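Puzzle cube (3x3)

The 3x3 puzzle cube is a twisting hand puzzle with six faces of nine squares each. I've kept this entry on our Clindley toy pages going for years and I still can't do one without a crib sheet! The middle square of each face stays put and only spins, so it tells you what colour that side will end up. Colours are usually white, yellow, red, orange, blue and green, as stickers or as solid tiles.
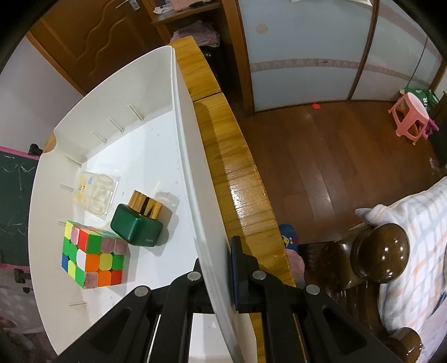
How many moving pieces does a 3x3 cube have?
Twenty, made up of 8 corners with three colours each and 12 edges with two (the six centres don't change places).

Storage and wear

Cubes end up in trays with all the other odds and ends, at least in my house, and stickers suffer for it. They scuff, fade and lift at the corners. My old Pranine went through 83 games evenings before I bought it a new set. I wipe mine with a barely damp cloth and leave it to dry – please don't soak it, the insides hate that. Felt pen is a pain to shift from white squares, and a stained white can pass for another colour in poor light. 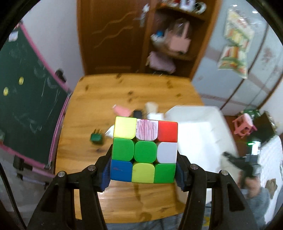 A 3x3 cube seen face-on, with pinkish-purple strokes on the top middle tile.

See also: Bitberg (sliding puzzle); Tray puzzles

Last edited 2020-03-02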